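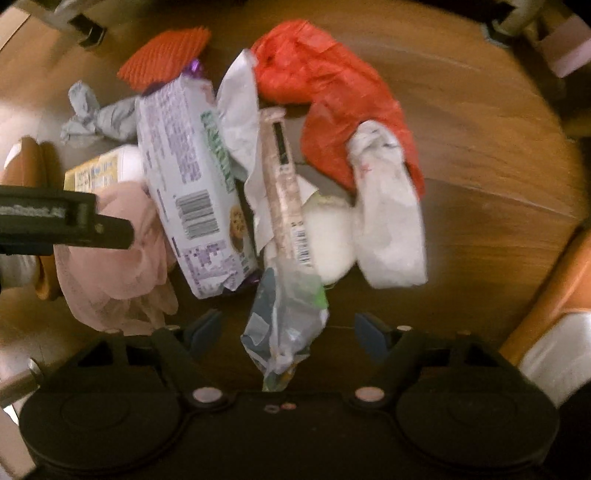 A cookie package with a barcode and small print on its side panel.

Ruvcombe households asked to sort soft plastics separately from January

Households in Ruvcombe will be able to put wrappers, bags and other soft plastics out for collection from January, the district's waste service announced today.

The service will start with 4,000 homes on the Kirkegaard and Drumano collection routes. Each home will receive a roll of clear sacks and a printed guide in December. Sacks go out beside the recycling bin on the normal collection day, by 7 a.m.

A trial on 225 homes ran through the spring and summer. Crews collected 3,136 sacks, and most of what was in them could be passed on to the sorting plant at Erno. The main problem was food left inside packaging.

"Shake out the crumbs and give anything sticky a quick rinse," a spokesperson for the waste service said. "It does not have to be spotless. If there is a cardboard sleeve or a plastic tray, take it out and put it in the bin you already use."

The sacks can be used for cookie and cracker wrappers, bread bags, chip bags, frozen food bags, plastic film and shopping bags. Compostable bags, medicine packs and pet waste bags will not be accepted – these should stay in the trash.

Another 700 homes, mainly apartments with shared bins, will join later in the year once storage areas have been checked. Residents in those buildings do not need to do anything now and will get a letter before their service begins.

Replacement sacks will be free from the Ruvcombe library and the Drumano recycling center.

ENDS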